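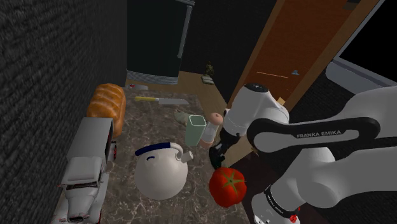
그림 2. 대리석 무늬 상판 위에 놓인 빵과 흰색·밝은 회색의 모형 트럭(컴퓨터 렌더링).

3.2 상판 무늬와 얼룩의 인지

주방 상판의 무늬가 얼룩의 발견에 미치는 영향은 아직 충분히 연구되지 않았다. Kivi와 Sotelo의 예비 조사에서는 무늬의 대비가 높은 상판일수록 사용자가 얼룩을 늦게 발견하는 경향이 보고되었다. 본 연구는 이 경향을 가정의 주방에서 다시 확인하고자 하였다.

조사는 8월에 Flinano 지역의 100가구를 대상으로 실시하였다. 각 가구의 상판은 무늬에 따라 6개 유형으로 분류하였으며, 그림 2와 같이 갈색과 회색이 섞이고 가는 밝은 선이 지나가는 무늬는 유형 4에 해당한다. 참가자는 하루에 두 번, 식사 준비의 전과 후에 상판의 상태를 기록하였다. 수집된 기록은 900건 이상이며, 날짜가 빠진 기록은 분석에서 제외하였다.

유형 4의 상판을 사용하는 가구에서는 커피와 간장의 얼룩이 다음 기록 시점까지 남아 있는 경우가 많았다. 반면에 단색 상판에서는 같은 얼룩이 대부분 당일에 제거되었다. 다만 청소 습관의 차이를 완전히 통제하지 못하였으므로, 이 결과를 무늬만의 효과로 해석하는 것에는 주의가 필요하다. 조명의 영향은 3.3절에서 다룬다.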